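**Washing an old quilt in a front loader, yes or no?**

**fandley_road**
I have a full/queen quilt that was my aunt's. Cotton top, cotton back, and I think cotton batting but there's no label. It has been on the guest bed for years and it smells like a closet. The laundromat wants 43 dollars to do it as a "specialty item," and when I asked what they do differently the woman said they put it in the big machine by itself.

I have a front loader at home, 4.5 cubic feet. Can I just wash it cold on gentle, or am I going to ruin it? It's hand quilted in the middle, and the binding looks like it was put on by machine later. No holes that I can find.

---

**tumblelow**
How old? That matters more than anything else. If it's from the 1980s or later and the fabric is sound, cold and gentle is fine. If it's from the 1930s I would not put it in any machine.

---

**fandley_road**
She made it after she retired, so late 80s. There is one red print in it that I'm worried about.

---

**Drarner**
Test the red first. Wet a white washcloth with cold water and a drop of your detergent, press it on the red for a minute, and look at the cloth. Do it in two or three spots, because quilters used scraps and two reds that look the same may not be from the same bolt.

If you get pink, stop and come back here. If the cloth is clean, run it cold with half the detergent you would normally use. Two color catcher sheets if you have them. Low spin.

---

**mrs_hayat**
I disagree about low spin. A wet cotton quilt is very heavy, and if you take it out of the washer still full of water the weight pulls on the hand stitching the whole way to the dryer. I have popped more stitches carrying a quilt than I ever did spinning one. My machine has 900 on the dial and that's what I use.

---

**Drarner**
900 with one big item in a front loader is asking for an unbalanced load. The machine will thump, stop, refill and try again, and now the quilt has been through the rinse three times.

---

**mrs_hayat**
Mine doesn't do that. I put two bath towels in with it to even it out.

---

**tumblelow**
Don't put towels in with a quilt. Lint.

---

**mrs_hayat**
Old towels. They quit linting years ago.

---

**sudsy2144**
I did a bed quilt last March, also no label, also in a front loader. Cold, gentle, medium spin, no towels. It came out fine. The part I got wrong was drying. I hung it over a single line and it dried with a ridge down the middle that took weeks to relax. Next time I laid it over a rack with three bars and it was much better.

Also shake it out flat on the bed before you wash it and go over the seams with your hands. Any seam that is starting to open, fix it first. A half inch gap will be four inches when it comes out. I missed one in a corner block and had to put in a patch that doesn't match.

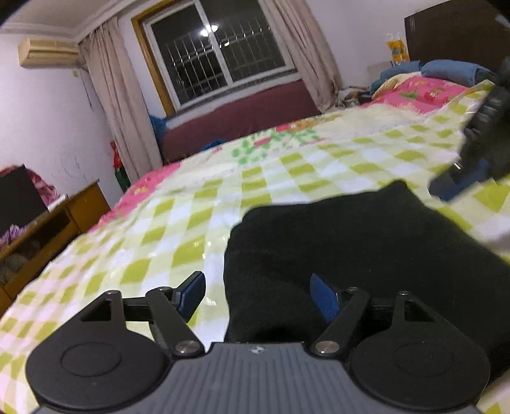 *Barbara Makowska*

For what it's worth I do the checking on the bed too, in the late afternoon when the light comes in low. Overhead light hides a lot. I run my palm along each seam and not across it, and I put a safety pin next to anything that catches. Then I turn the whole thing over and do the back, where people forget to look. The pins come out before washing, obviously, but I put in a few stitches at each one as I go.

I'm with Mrs. Hayat on the spin. My mother-in-law's rule was that you never lift a wet quilt by an edge. Put a flat sheet under it in a laundry basket and lift the sheet. With a good spin you can almost ignore the rule, and with a low spin you really can't.

On detergent, use the plain kind with no softener in it. Softener coats the cotton and the closet smell comes back faster.

---

**fandley_road**
Thank you. I went over it tonight and found two open spots, both on the back along the binding. Would you use regular sewing thread or quilting thread to close those?

---

**Barbara Makowska**
Regular cotton thread. Quilting thread is stronger than old fabric, and if something has to give you want it to be the thread.

---

**Drarner**
Agree with that completely.

---

**quiltless_in_ohio**
Does anybody use Sastix? The no-rinse stuff in the white jug. My sister swears by it for quilts and you can do it in the bathtub.

---

**tumblelow**
I've used it. It's fine on wool. On a cotton quilt that smells, I want a rinse, because whatever is making it smell has to go somewhere. The bathtub part is good advice for anything fragile, but you still have to get a soaked quilt out of a tub, and my back says no.

---

**quiltless_in_ohio**
OK, but if she's not sure what the batting is, wouldn't the tub be safer?

---

**Drarner**
If it's late 80s and hand quilted closely, the batting isn't going anywhere. How far apart are the quilting lines?

---

**fandley_road**
Two inches in most places. Maybe three in the border.

---

**Drarner**
Then you're fine in the machine. Where people get in trouble is old cotton batting with lines six or eight inches apart. It bunches into the corners of each section and you can't get it flat again.

---

**fandley_road**
Update. The red tested clean in three places. I sewed up the two spots and washed it Wednesday morning. Cold, gentle, half detergent, one color catcher, and I went with 1000 because my machine only lets me pick 400, 1000 or higher and 400 seemed like nothing. It thumped once and then settled down.

The color catcher came out gray, not pink. Rinse water on the second cycle was clear. I dried it on air only for an hour and then over the backs of four dining chairs. It puckered a bit more than before and I like it better that way.

Still a faint closet smell in one corner.

---

**mrs_hayat**
Glad the spin worked out. For the smell, put it outside in the shade on a dry day, right side down on a clean sheet. Keep it out of direct sun or the red will fade on you.

---

**Drarner**
I still would have gone with the 400 and an extra spin if it needed one. Glad it came out OK.

---

**sudsy2144**
And check that corner again before it goes back on the bed. If it's thicker than the others, it may still be damp inside.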